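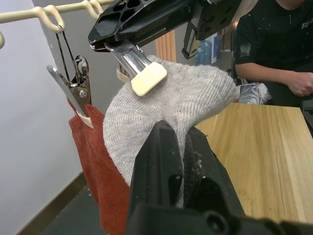
Grey rib-knit sock at the clip, with the red one already hanging.

Drokham Laundry Task Set for Two-Arm Robots

The Drokham set gives a school or college robotics club a complete clothes-hanging exercise for one practice bench. Students program or teleoperate a pair of arms to pick up a sock, open a sprung clip and leave the sock hanging from it. It was drawn up with the Zokton student league, where it is used as the soft-materials round.

The hanger is a light plastic model with metal clips along its lower bar. Each clip has padded jaws and needs one gripper to squeeze it while the other brings the fabric up. Teams usually find the thin cuffs easy and the ribbed ones hard, as the knit bunches between the fingers.

What is in the box
Cloud-shaped drying hanger with metal clips
Wooden overhead rod and side posts
Wire hook, clamp and blue tape
6 socks in mixed colours and knits
Printed task cards and score sheets

Arms, grippers and tabletop are not supplied. The rod takes loads well above a wet wash, but please check the clamp before each session.

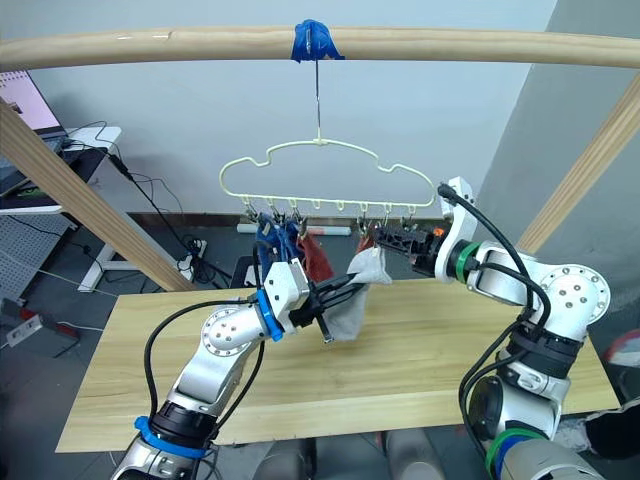

Both arms at the cloud hanger: left gripper holding the grey sock, right gripper at the clip row.

Running the round
Each attempt lasts 30 minutes and is marked out of 100. Points are given for every sock left hanging, with a deduction for any sock dropped on the floor. The winning team from Trinmont College scored 78 in February – mostly lost marks on the last clip, which sits close to the end of the bar.

Spares
Clips, pads and hooks are sold separately under the Urbańczyk spares list. Replacement socks can be any adult size – wash new ones once before use to remove loose fluff.

Page updated Saturday, September 21, 2024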